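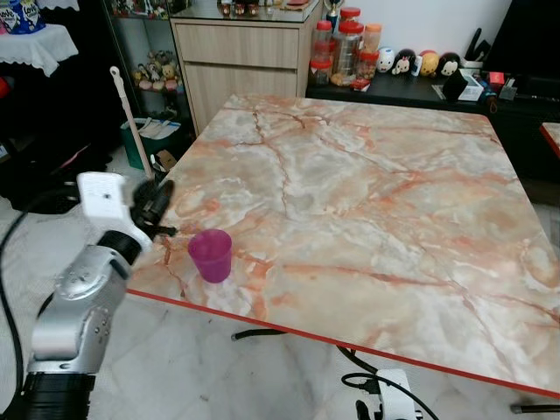 Open Day at Drunatby: The Home Arm Demonstrations

Drunatby held its spring open day on Sun 24 May. The home arm group showed what it has been working on since December, in a furnished living room with the television, the cabinets and the family's own things left where they normally are. Visitors came through in groups of nine, and each group stayed for 20 minutes. The program was the same every time: a short talk in the hallway, a cup task, a ball task, and then questions.

The sessions were run by the Durketti team, who also built the control software. Medrano lent the spare parts and the folding chairs. Coffee was in the kitchen.

The cup task

The cup task came first in every session. A magenta plastic cup is set near the corner of the marble-pattern table, and the arm has to reach it from the side, close its fingers on it and put it down again a short distance away. A light tumbler tips easily if one finger touches before the other, so the approach is slow. Several visitors asked why it could not go faster. The team said the speed is a setting, and they keep it low when there are people in the room.

The group has logged 1,000 practice runs on cups of different sizes, most of them at the Gonum workshop. Glossy tabletops with strong veining were left out of the early runs and added later, after a visitor to last year's open day asked about them.

The ball task

The second task used a felt ball in magenta-purple. A ball has no handle and no flat side, and it rolls if the fingers nudge it.

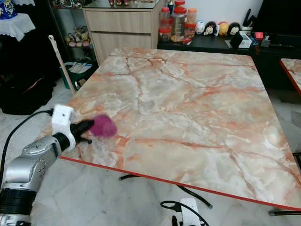 Page 16

Ball held between the black fingers, just above the left side of the table. The white gripper mount is 3D-printed, and the small round hole on its upper face can be seen from this angle.

Felt gives a little under pressure, so the grip does not have to be exact. The team said they plan to try harder balls next, and then fruit. Children in the afternoon groups wanted to know if it could throw. It is not set up for that.

Questions from the groups

Can it work on other tables? Yes, but the height has to be entered again and the arm needs a few slow passes before a full run.

Does the room have to be tidied first? Only the table. The jars and the row of little round character figures on the black cabinet stayed put all day.

Is it for sale? No. Drunatby expects to keep testing in homes through December and will decide after that.

How long does it take to set up? About an hour, most of it spent on cables.

Next visit

The next open day will be at the Gonum workshop, which has more floor space and step-free entry. Groups will be larger, up to 16 people, and the cup and ball tasks will be shown again along with a cloth-folding task that was not ready this time. Sign-up will be through the Drunatby front desk. Parking at Gonum is on the north side of the building, and the side gate is locked on weekends.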